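Can a robot clear a table yet? (shop and home)

Page 1 of 1

benchdog_17
Posted in Shop Automation

My brother-in-law is convinced that in a couple of years he'll have an arm in the kitchen that puts things away. I run a small cabinet shop and I'd settle for one that picks offcuts and hardware off the bench at the end of the day. Is anyone here doing this for real, or is it all demos?

rmacedo
Reply 1

Depends on what's on the bench. We had an arm from Borell for 4 months. Same part, same tray, same spot, it ran all day. Tip the parts out on the bench and it was useless. I sent it back in January.
- Rui Macedo

flatstead_lou
Reply 2

I'd disagree with "useless." Picking up one thing from a bare surface is mostly solved. I work on grasping in simulation and we run hundreds of these. The last batch was 633 tries with single objects on a tabletop and 466 ended in a clean lift. The one below is rendered, dark brown piece on a butcher-block top, with the gripper reaching in.
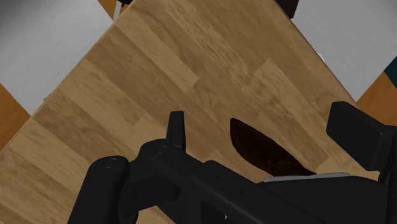 Reply 3
rmacedo

So one smooth piece and nothing next to it. My bench has never looked like that. And 466 out of 633 means I'm still walking over there to finish the job.

Reply 4
flatstead_lou

Fair, but look at the shape. It's fat in the middle and comes to a point at one end. If the fingers close too near the point, a shape like that can turn and slide out. A few years ago we would have used a block. I'm not saying it's ready for your shop. I'm saying the hard part has moved to clutter.
- Lourenço Mota

uniyal_fan
Reply 5

Clutter and soft stuff. Dish towels, bread bags, a wet sponge. My mother is 81 and those are the things she'd want help with. She can pick up one object by herself.

benchdog_17
Reply 6

Lou, does the wood grain bother it? My tops are all strips like that, and dark walnut scraps on a dark board are hard enough for me to see.

flatstead_lou
Reply 7

Sometimes. We change the table surface between runs for that reason. Dark on dark with poor light is the worst case. A lamp over the bench helps more than a better camera, in my experience.

rmacedo
Reply 8

A lamp and a bench brush. I can do that today for less than the shipping on the arm.

benchdog_17
Reply 9

Going with the brush for now. If anybody has run an arm on loose hardware, screws and hinges mixed, please post what gripper you used.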